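Aug 15, 2018

Learning to drink tea slowly

When I moved to Lakirstead I did not like tea. At home we drank coffee, strong and fast, and tea was something for sick people. Now I have one shelf only for tea, and my sister laughs at me on the phone. 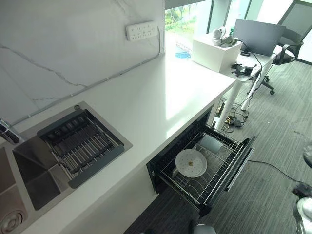
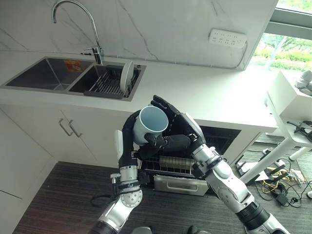 Two from the kitchen, with the sink in both.

It began with my neighbor, Garnet Grewal. In my first December here the heating in my apartment stopped, and Garnet invited me to sit in the warm. She made black tea in a pot with cardamom and milk, and we talked for three hours. My English was still very poor, so mostly she talked. I remember that I understood the word "kettle" that evening and was very proud.

After this I wanted to make the same tea myself. I bought a packet of 25 bags called Tedness in the small store on MacDonald Street. It was cheap and it tasted like paper. Garnet tried one sip and put the cup down very politely. She told me to buy loose leaves and to crush the cardamom just before I use it, not the day before.

My mistake was the time. I left the leaves in the pot while I answered my messages, and then the tea was so bitter that I added four spoons of sugar. Now I set a timer for four minutes and I stay near the pot. I don't take my phone. At first these four minutes felt very long, but I have started to like them. I water the basil, or I only look outside.

For the afternoon I prefer green tea, with water that is not boiling. I wait until the big bubbles are gone and then I pour. If a reader knows how to keep loose leaves fresh in a humid summer, please write me in the comments. My last tin began to smell like the cupboard and I had to throw it away.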